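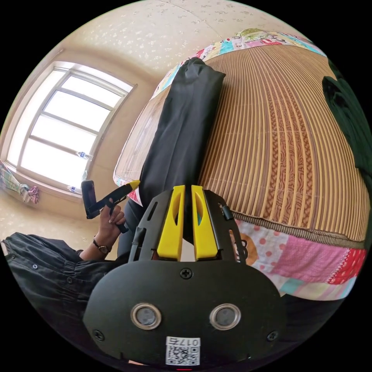

A bed is one of the hardest things in the house to throw away.

The long life of an old mattress

Anyone who has tried to get rid of a mattress will know the problem. It does not fit in the car. The bin lorry will not take it. Charity shops turn it down if the fire label is missing, and often when it is there. So it goes into the spare room, or the garage, or behind the shed under a sheet of plastic, and stays for years.

In Grusport, a harbour town with steep streets and very little off-road parking, the usual answer was to leave it in the back lane at night. The council counted 3184 dumped mattresses in a single year before the collection scheme began. Many had been out in the rain long enough to double in weight, and a soaked mattress is no good to anyone. It has to be lifted by two people and it goes straight to landfill.

The scheme now running there is simple. Residents book a morning slot, put the mattress inside the front door or in a dry porch, and a van takes it to a workshop on the Bolholm road. The charge is the same for a cot mattress as for a king size. People grumbled about that at first, mostly those with cots.

The workshop is called Kumsa and it does one thing. Each mattress is laid on a bench and the cover is slit along the piped edge with a hooked blade. The cover comes off in one piece if the stitching is sound. Under it there may be cotton felt, wool, polyester wadding, coir, several kinds of foam, or all of these glued together in layers. Glue is the main trouble. A mattress from the 1970s, tufted and stitched, can be stripped in minutes. A newer one with bonded foam can take most of an hour, and the foam comes away in lumps with bits of cloth still attached.

The springs are the easy part to sell. Open coil units are flattened and baled for scrap. Pocket springs are another matter, as every spring sits in its own little bag and the bags must be torn off by machine. Clean foam is shredded for carpet underlay. Wool and cotton go for padding. What is left, mainly stained covers and mixed wadding, is burned for heat.

There is some talk of making beds that come apart more easily. Prullard, a small maker further up the coast, sells a mattress with a zipped cover and loose layers held in place by the cover alone. A worn layer can be replaced without buying the rest. It costs more than most people want to pay, and the firm has sold 2000 of them so far, largely to guest houses, which wear out the top layer long before the springs.

For everyone else the advice from the workshop is dull but useful. Use a washable protector from the first night. Turn the mattress when the clocks change, unless it is the one-sided sort, in which case spin it head to foot. Keep the slats no more than a hand's width apart - wide gaps ruin foam quickly. And when it does have to go, keep it dry until the van comes.

Collections in Grusport stop for stocktaking in September and start again the following month.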